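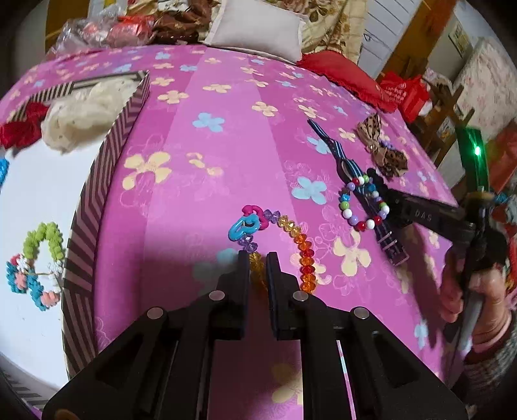

Die Schmuckschachtel – Notizen zur Sammlung

Schön, dass ihr hier hereinschaut! Die Sammlung Trollness dreht sich um Kleinkram, wie er sich in fast jeder Kommode findet: Armbänder, Haarschleifen, Haargummis, Uhrenbänder und die Schachteln, in denen das alles mit der Zeit verschwindet. Lærke Ladefoged hat die meisten Stücke zusammengetragen, viele davon vom Flohmarkt, und ich habe die Listen dazu geschrieben – abends, bei sehr viel Tee.

Zum Inhalt

Verzeichnet sind 2.345 Einträge. Auf dem rosa Deckel mit den vierblättrigen Blüten liegen zum Beispiel ein Armband aus facettierten Perlen, das von Violett über Gelb und Orange bis ins Rote läuft, und eine braune Haarschleife mit dunklen Punkten. Solche Stücke stehen bei uns unter »Perlen« und »Stoff«, Anhänger werden beim jeweiligen Armband mitgeführt.

Bekannte Lücken

Bei den Farbnamen waren wir uns nicht immer einig (Flieder oder Lavendel, darüber kann man lange reden). Halfdan Ragnarsson geht die Liste gerade noch einmal durch, und bis Januar sollte alles einheitlich sein.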